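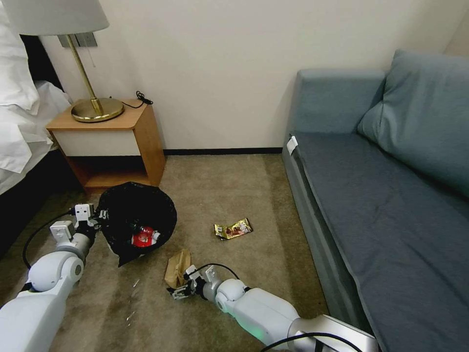

工单主题:酵种升级后面团不再长高,求助(已解决,过程全记在这里)
产品:Druson 家用发酵箱
提交人:Ladan Pakzad
状态:已关闭

初始描述
大家好!我用这台发酵箱养鲁邦种养得特别开心,可是四月换了一袋新的黑麦粉之后,酵种喂完只冒几个小泡,过了一夜还趴在瓶底。箱子显示24度,门关得很严,水和粉按一比一喂。闻起来酸味偏冲,有点像指甲油。面包倒是照烤了,切开密得像砖头,拿来做面包布丁居然很好吃!

回复(Amirhossein Zarei,技术支持)
Ladan 你好,谢谢你写得这么细。指甲油味多半是酵种饿了。先请确认两件事:瓶子放在哪一层?箱内有没有另外放温度计?显示屏读的是探头位置的温度,底层靠近加热板,会比上层热不少。

Ladan 的更新
放在底层!我从来没想过这个。找了支旧的厨房温度计塞进去,底层31度,上层25度,差好多啊。已经挪到上层,今晚按老比例再喂一次。

Ladan 的更新
有进步,但还不够。涨了一点点,中午就塌了。味道柔和多了,像酸奶。

Amirhossein 的回复
方向对了。接下来改比例:酵种一份,粉两份,水两份,连喂3天,早晚各一次。瓶身套根橡皮筋记高度,别光凭印象。另外新黑麦粉磨得粗不粗?粗粉吸水慢,搅完静置一会儿再看稠度,太稀的酵种气泡留不住,看着就像没长。

Ladan 的更新
粉确实粗,能摸到麸皮。我改成一半黑麦一半高筋,搅到勺子立得住为止。第一天没什么动静,第二天早上过了橡皮筋一指宽,第三天晚上直接顶到盖子!!我端着瓶子在厨房里转了一圈。瓶盖记得别拧死,我的溢了一点到隔板上,用温水泡软再擦就掉了,千万别拿钢丝球。

Amirhossein 的回复
太棒了!隔板可以整片抽出来洗,晾干再装回去。探头那一小截只用湿布擦,不要冲水。烤之前可以舀一小勺丢进水里,浮起来就能用。

Ladan 的更新
浮了!昨天烤了2个乡村面包,一个加核桃,一个原味,割口开得漂亮极了,气孔也匀。剩下的酵种分了一份抹在烘焙纸上晾成薄片,掰碎装罐当备份,强烈推荐大家都留一罐。

还有个小问题:夏天室温比设定高的时候,箱子会制冷吗?

Amirhossein 的回复
这款只加热,不制冷。天热时把喂养用水换成冰箱里的凉水,或者再减少酵种的份量,都能拖慢速度。

处理结果:瓶子移至上层,调整喂养比例和粉类。设备无故障,无需更换。
关闭时间:2024年5月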